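Notebook – table setup, fruit and basket
Thursday, March 3, 2022

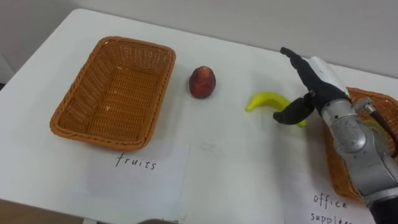 Fruits station: basket, handwritten label, banana, red fruit (peach or nectarine).

Working on the sorting table today. Wanted the fruit station settled before the others, as the label wording and the basket type get copied to the rest once they are fixed.

Basket. Using the rectangular wicker one, orange-brown, thick rolled rim. Tried it against the gray plastic tub from Cellura that we had out in December. The tub is easier to wipe but fruit slides to one end and knocks. The weave holds a banana where you put it. Downside is the floor of the basket, which is a lighter tan and shows every speck. There are a few specks in it now. Shook it out over the bin this morning and again after lunch. Next time use the soft brush, along the weave and not across it.

Weighed the basket on the bench scale, 461 g empty. Writing it here so I don't do it a fourth time. The Stougaard basket is heavier and deeper and I would keep it for the vegetables, if we do vegetables.

Basket position. Left half of the table, turned a little so the long sides run on a diagonal. Had it square to the table edge first. With the basket square I kept catching the near rim with my wrist when putting things in from the right. Turned, the opening is easier to get at. Did not measure the angle. If anyone wants it repeatable, put a bit of tape at two corners.

Label. Plain white paper, black ink, handwritten, "fruits". Lies flat on the table in front of the basket. Things tried for the label:
- Taped to the near wall of the basket. Tape does not hold on wicker. Fell off twice.
- Folded tent card behind the basket. Stands up fine but the rim hides the lower part of the word.
- Flat in front. Works. Keep this.
The paper comes out slightly grayer than the tabletop, so it can still be found on the white. Colored paper would be easier to spot. There is a pack of pale green from Winura in the drawer but it is mostly used up and I would want all labels from one pack.

On the wording: "fruits" or "fruit". Guðlaug Fogh prefers "fruit" and she is probably right for a kitchen, but the other labels are plural (cups, lids, spoons) and I would like them to match. Left it as "fruits" for now. She can overrule me, it takes a minute to write a new one. My handwriting slants. Legible from the stool, and also from the door when the lights are on.

Fruit. Two pieces out for the layout. The banana lies on its side on the right, tip toward the basket. The red one stands upright between the banana and the basket, a bit farther back. The bag in the fridge has no sticker on it, so I can't say if these are peaches or nectarines. I've been writing "red fruit" in the log and will keep to that until somebody brings the receipt. Whatever it is, it is deep red with darker patches, and I had one down as bruised before I looked closer. Check by touch before throwing any out.

The banana is an even yellow and still slightly green at the tip. That is about the stage I want. The last lot went brown over a weekend and we ended up with a banana bread nobody had planned. Buy them greener and buy fewer.

Spacing. Left more room between the pieces than they need. When they were close together the red one got nudged whenever the banana was moved, and it rolls if it is tipped off its base. Standing it up with the slightly pointed end on top is the best I have found. A ring of paper under it would stop the rolling but then there is another thing on the table.

Table. Wiped down with the Andlow cloth and water only, no spray. The spray left streaks last time and they showed up against the white. Dry with paper towel afterward. Shadows are soft with the ceiling lights on and the blind down, so I am leaving the desk lamp off. With the lamp on, the basket throws a hard shadow across the label and it is annoying to read.

Thing to fix: the table stands on a floor that is not level. One leg needs a shim. I used folded card, 3 layers, and it has already gone soft. Ask for a rubber foot.

Order of work for filling, as I did it:
1. Brush out the basket and set it down on the left, turned.
2. Lay the label flat in front, word facing you.
3. Red fruit in first, toward the far end.
4. Banana after, along the long side, so it doesn't press on the other one.
5. Empty again and put both back where they were.

Ran through this 11 times by hand. The only trouble was on the ones where I put the banana in first, and then the red fruit came to rest against its stem end. Not a disaster but it marks the skin. Red first from now on.

Stock. There are 600 sheets of the white paper on the shelf so labels are no problem. Black marker is getting thin, I would open a new one before doing the full set. Wicker baskets: need more of the same kind if every station is to match. Asked for a price on the same size, no reply yet. If the rim comes in a different braid I don't mind, but the floor should be the flat weave like this one.

Left to do
- Labels for cups, lids, spoons, same marker, same paper
- Decide on "fruit" / "fruits" with Guðlaug
- Rubber foot for the table leg
- Soft brush to live in the top drawer, it keeps ending up by the sink
- Try an apple and a lemon at the same station, check whether the lemon rolls
- Receipt for the red fruit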